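Mastgate Repair and Reuse Library
Progress report to the Makhubela Fund, second period, to the end of November

Dear all at the Fund,

It has been a very good six months and I have had to be strict with myself to keep this to a sensible length. The full accounts are attached separately. What follows is the story behind them, including two things that went less well than we hoped and one where we would like your agreement to a change.

Where we are now

When I last wrote, the library had been open for nine weeks, with one set of shelves and a lending book that was mostly blank. We closed November with 416 members, and we have made 2599 loans since the doors opened. Our target for this stage was 300 members, so we are well past it, and I am delighted that so many of them live in the streets on the Wimero side of the canal. That was the part of town we were most worried about reaching. We put it down to the leaflets going out with the school newsletter in September and to moving our late opening to the evening when the swimming pool is also open late. People come past with wet hair and go home with a wallpaper steamer.

The carpet cleaner is still the most borrowed item by a long way, and there has been a waiting list for it every week bar one. After that come the sewing machines, the hedge trimmer (until October, when it dropped off a cliff as you would expect), the long ladder and the gazebo. The pasta maker we were all so sure about has been out twice.

Money

Of the grant for this period we have £1055 left unspent, nearly all of it from the line for replacement parts. We simply have not broken as much as we feared! We would like to carry this forward and use part of it for a second carpet cleaner. I have set out the proposal at the end.

Fines have brought in very little and we are thinking of dropping them. Most late returns come back within a couple of days of a text message, and the people who get fined tend to feel awkward and stop coming. We will try the spring without them and report on what happens to the return dates.

The repair sessions

I could write the whole report about these. We planned one a month and by August we were running two, with the second aimed at clothes and soft furnishings. So far 54 items have been brought back to working order and taken home, among them a bread maker, a great many lamps and a mobility scooter charger that its owner had been quoted a frightening price to replace. Toasters remain our weak point. We fix fewer than half of them, usually for want of a part that is not sold separately, and we have started keeping dead ones for spares.

The textile afternoon has drawn a different crowd from the electrical one, younger on the whole, and much noisier. Zips are the big draw. We ran a session in October on darning and had to borrow chairs from the hall next door. Several people who came to that have since joined the library, having had no idea it was there, even though they had walked past the sign to get in.

Storage and small parts

You asked last time how we were getting on with storage, and the short answer is much better. All the accessories now live in lidded boxes with the contents listed on a card, so a borrower gets the sander and everything that goes with it in one go. It used to take ten minutes to find the right attachment at the counter. Now it takes hardly any time at all, and the queue on busy mornings has shrunk with it.

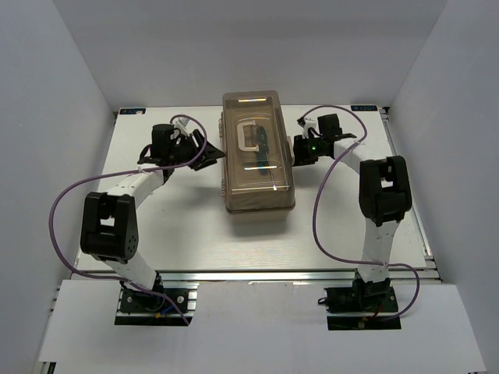 Report by the Library Coordinator, Mastgate

The move to the back unit is the other half of this. We got the keys in July, painted over a weekend and had the heavy items across by the middle of the month. It is drier than the old cupboard, it has a door wide enough for the cement mixer, and the rent is fixed for two years. The floor slopes slightly towards the drain, so anything on wheels has to be chocked, but we have got used to that.

The catalogue

This is the first of the two disappointments. We had hoped to have the Fadus booking system fully running by the end of the summer. Members can search the catalogue and see what is on the shelf, and that part works nicely on a phone. Online reservations are still switched off. When we tested them, the system let two people reserve the same item for overlapping dates if one of them was renewing, and we did not want to launch with that. A fix has been promised for the new year. Until then we are taking reservations by phone and at the counter, and the old paper diary is back in service. I have a soft spot for the paper diary, but it does mean somebody has to be there to answer.

Outreach to the sheltered flats

The second disappointment. Our delivery round to the flats at the top of the hill started in June and stopped in September, when the van we were sharing failed its MOT. We made good contacts there and the demand was clear, mostly for folding tables, extra chairs and the big tea urn when families visit. We have since been offered the use of a cargo bike. It will not manage the tables, but it will manage most of the rest, and we plan to restart the round in February once the mornings are lighter.

What we would like to do next

First, the second carpet cleaner. A reconditioned one would come out of the carried-forward money and would clear the waiting list straight away. We would need your agreement to move the sum from parts to equipment.

Second, a short course in basic tool use, four evenings, free to members. So many people have told us at the counter that they would borrow a drill if they knew how to use one. We have the tools and the room already and would only need to cover tea, timber and screws.

Third, Saturday opening until 4 pm from March, up from 1 pm. We have enough people on the rota for it now, which I could not have said a year ago.

If anyone from the Fund would like to visit, the textile afternoon is the liveliest time to come, and you are welcome to bring something with a broken zip. The next report will reach you at the end of May.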